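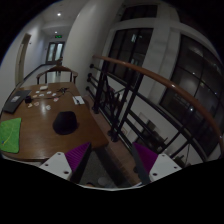
Sivine Broadcast Transcripts

Contents
Text transcripts of radio and television addresses given under emergency rule, 118 files in all. Each file holds one address. Paragraph breaks follow the Overgaard typescripts.

Fields
id – four digits, zero-padded
medium – radio or tv
speaker_office – office held on the day of broadcast
body – UTF-8 text

Known gaps
The Mavier reels are missing for February. 40 files have no closing time. Two files repeat the same address with different cuts; both are kept.

Loading
Run the Trarninside reader with the folder path. Version 4 or later is required.

Last updated Sunday, April 17, 2022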